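开放日看机器人装盒子

去年九月，Traltum搞过一次线上发布，片子剪得很漂亮，配乐也好，我看完写了一篇不太客气的短文，大意是剪辑师应该跟工程师拿一样的工资。过后他们市场部的人给我来信，说片子是片子，欢迎到现场看。我回信说好，然后就忘了。今年年初他们在Kassab园区的新实验室办开放日，又想起我来，邮件里附了停车指引和一份日程，日程上写着“双臂协作：日用品装盒”。

我去了。下面说的都是那天下午的事和我自己的看法，没收他们的钱，只吃了两块饼干。

一、排队和等待

演示原定两点，两点二十才开始。原因没有公布，我站得近，听见一个戴工牌的年轻人对同事说又要重新标定。类似的话我在别的开放日也听过，只是一般观众站得远，听不到。等的时候，大屏幕上循环放着去年那支片子，我又看了三遍。

负责讲解的是Lavanya Panicker，他们操作组的组长。她话不多，不怎么用形容词，这在今天这个行业里已经算美德。有人问成功率，她说在他们内部那套叫Jistari的测试里，一共跑了651次，具体比例不方便讲，要等论文。有人追问，她就把刚才那句又说了一遍，一个字没改。

我对“不方便讲”向来有意见。次数肯讲，比例不肯讲，这个次数对听众就没有意义。651次里成了600次和成了200次，是两家不同的公司。

二、任务本身

任务听上去简单到让人不好意思：桌上散着几样洗漱用品，旁边一个敞口的纸盒，让机器把东西装进去。牙刷、牙膏、剃须刀、香皂，都是出差忘带了会在酒店前台要的那种东西。

要替他们说句公道话，这类东西其实不好拿。牙刷细，贴着桌面，夹爪下去的高度差一点，就会戳到木头。牙膏管是软的，夹紧了变形，夹松了要滑。香皂的包装有圆角，不一定肯老老实实待在两根指头中间。盒子有边沿，夹爪进去以后还要出来，出来的时候不能把盒子一起带走。凡是在流水线上干过的人都明白，最后这一条最烦人。我父亲在食品厂装过十几年箱，他说过，放进去谁都会，手抽出来箱子不歪才算会。

所以我不嘲笑这个任务。我要挑的是别的毛病。

第一是桌面。木纹桌子，灯光匀，东西之间大多留着空当，几样主要的用品在盒子左边大致摆成一排。谁家的洗漱台长这样？我的牙刷和剃须刀插在同一个杯子里，牙膏被挤得像条拧过的毛巾，香皂粘在皂盒上，要拿指甲去撬。把真实生活里最难的那一步，也就是把东西从一堆东西里分出来，事先由人做完了，再请机器来做剩下的，这个分工我觉得应该写在展板上。

第二是两条胳膊。日程上写的是“双臂协作”，我看了整整一轮，右臂在盒子那边忙，左臂大部分时间停在下面，夹爪空着。讲解的时候说，左臂在别的任务里会扶盒子，会递东西。那就请演那个别的任务。标题写两条胳膊，观众就有理由看见两条胳膊都在干活。一家搬家公司派了两个师傅，一个扛柜子，一个站在旁边表示随时可以扛，账单来的时候你付几个人的钱？

第三是时间。我用手机掐过，一轮从开始到停下来，102秒。我不认为慢是罪过，慢而稳当的机器在很多地方用得上。可是他们的宣传片里，同样的动作看起来干脆利落，右下角有一行小字标着倍速，字小到我在发布会上根本没注意，这次等了二十分钟才看清。把倍速标出来是诚实的，把它标得那么小，诚实就打了折扣。

三、现场的人

那天来的人比我想的多。前排有几个大学生，每放进一件东西就鼓一次掌。我起初觉得他们太好说话，后来有一回夹爪在盒子上方停了好几秒，我发现自己也屏着气，于是不好再说别人。

站在我左边的一位先生是做酒店用品的，专门来看这个项目。他问得很实在：换一个牌子的牙膏行不行，换一个高一点的盒子行不行，如果盒子是歪的呢？Lavanya Panicker说，换牌子试过一些，盒子歪一点可以，歪多了不行。多少算多？她用手比了一下。我喜欢这个回答，比屏幕上那支片子有用得多。那位先生在本子上记了两行，又问价格，价格也是不方便讲。

另一位女士问，这东西会不会抢人的饭碗。台上换了一位副总来答，说是要把人从重复劳动里解放出来，去做更有创造性的工作。我每次听到这句话都想请说话的人举出一个具体的例子：哪个工厂，哪位工人，解放以后做了什么，工资多少。这位副总没有举，接着说欢迎大家扫码关注。

四、近处看到的

第二轮演示允许大家围到台子跟前。我挑了靠前的位置，站定以后就没再听讲解，专看右边那只夹爪在纸盒角上干活。
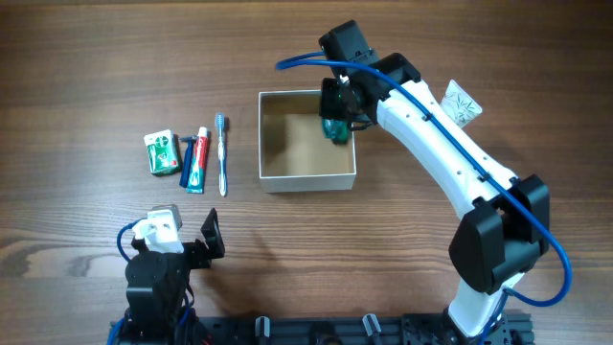 五、他们还欠观众什么

散场以后，我在园区的咖啡馆坐了一会儿，把想说的归拢了一下。

我不反对演示。没有演示，外行只能看论文和股价，两样都比演示更难懂。我反对的是只演一种情形。Kurken那家公司前年也办过开放日，我当时写文章批评他们的抓取太笨，可他们有一件事做得好：最后留了半小时，让观众自己往桌上放东西。有人放了钥匙串，有人放了一只手套，机器四次里失败了三次，工程师站在旁边，脸红红的，一次一次讲为什么。那半小时我学到的东西，比看十支宣传片都多，对那家公司的印象反倒好了起来。

Traltum这次没有这个环节。我问过，答复是出于安全考虑。往桌上放一块香皂有什么安全问题，我想不出来。请观众退到线后，由工作人员代放，也是一样的。

如果明年还办，我有几个要求，写在这里省得再发邮件。把测试的次数和成功的次数印在同一行，字号一样大。标题写双臂，就选一个一条胳膊做不成的任务。让现场的人把东西弄乱，乱到像真的洗漱台，再开始计时。失败了不要切屏幕，让它失败给我们看，再讲讲是视觉看错了，还是手没夹住。

至于那位做酒店用品的先生，我在停车场又碰见他。他说回去还是先用人装，他们那里一个熟手装一套用不了13秒。我问他那今天算不算白来，他说不算，明年还想来看看，看它快了多少。

我大概也会去。饼干一般，咖啡要自己买，停车指引写得倒是很清楚。

2022年2月6日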